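Perla Carrillo
2024-04-03

1/ Spent the evening on the block board for my nephew's birthday. A few people asked how it was going, so putting it all in one thread.

2/ The board is maple, pale, made of three wide strips joined edge to edge. Bought it as an offcut in December and it sat behind the door until last week. Sanded it twice, the second time by hand. The grain came up wavier than I expected and I like it.

3/ No stain on it. I tried one on the back and it went orange - sanded that off again. Plain food-safe oil instead, thin coat, wiped after 4 hours.

4/ Blocks next. I wanted shapes you can tell apart by feel, so a star, a hexagon, a cube, a cylinder and a few others. Sarahí Quintero printed them for me and would only take a jar of marmalade for it.

5/ I asked for strong colors. She had plenty of blue, green, yellow and red on hand, which settled that.

6/ The printed tops have a fine texture to them. I was going to sand it smooth but Hicham Ezzat talked me out of it. He says kids like something to scratch a fingernail on. Leaving it.

7/ Put the board on the blue table tonight and spread the blocks out to see if there's enough space between them. Green star in the back left corner, blue cube and green cylinder right up against each other in front of it, the two yellow ones along the far side.

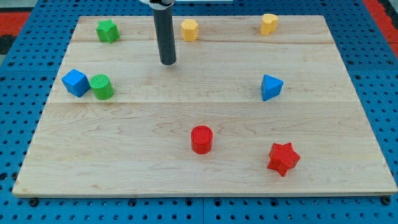

8/ Still to do: round over the front edge, cut felt for the underside, find a bag big enough for the blocks.

9/ For those asking about cost, the board was 16 dollars and the oil I already had. The felt I'll buy Saturday.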